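Flondar grasping method

The Flondar method is a procedure in robotics for choosing how a robot should pick up a small household object using close-range images from a camera mounted at the wrist. It was developed at the Daneshvar laboratory in Trundbridge by Touran Kermani and Marjan Hosseinzadeh, and is used mainly in research on home assistance.

Background

Earlier systems at the laboratory relied on a single camera fixed above the work surface. Such a camera gives a good view of an object's outline but little detail once the arm moves over it. Kermani proposed that the final part of the approach be guided by the wrist view alone. The overhead view would be used only to bring the arm near the object.

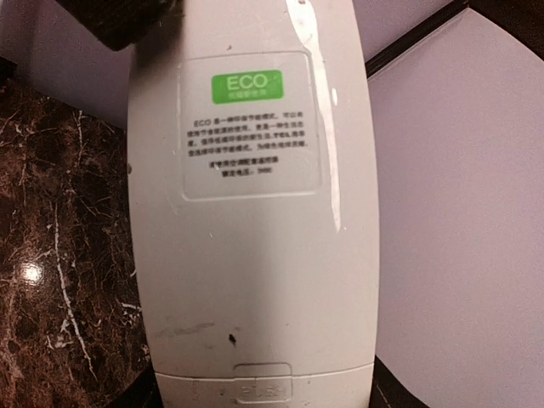 Glossy objects are the main difficulty addressed by the method. A bright reflection can resemble the edge of an object, and an estimate based on one image may place the grasp too far to one side. The Flondar method compares several images taken during the approach and gives less weight to edges that shift with the camera. Fixed features are given more weight. On the back of a white air-conditioner remote control, for instance, a long streak of light runs down one side of the shell, while the printed label with its green ECO badge and the seam at the battery cover offer more dependable reference points. The position of the grasp is then corrected until the arm closes.

Evaluation

The method was tested on 50 household objects in 195 trials. The authors reported fewer missed grasps on white and pale plastic than with the overhead camera alone. Results for clear glass showed no improvement. Firouzeh Farahani later repeated part of the study at Nastuvport with a different arm and reached similar findings. She noted that the correction step added around 20 percent to the time needed for each grasp.

Limitations

The method assumes that the object does not move during the approach. It also performs poorly on objects with no markings or seams, for which few fixed features are available. Ardalan Ghaffari has described a variant that adds a touch sensor to the gripper, but no full comparison of the two has been published.

See also

Robot grasping
Visual servoing
Wrist-mounted camera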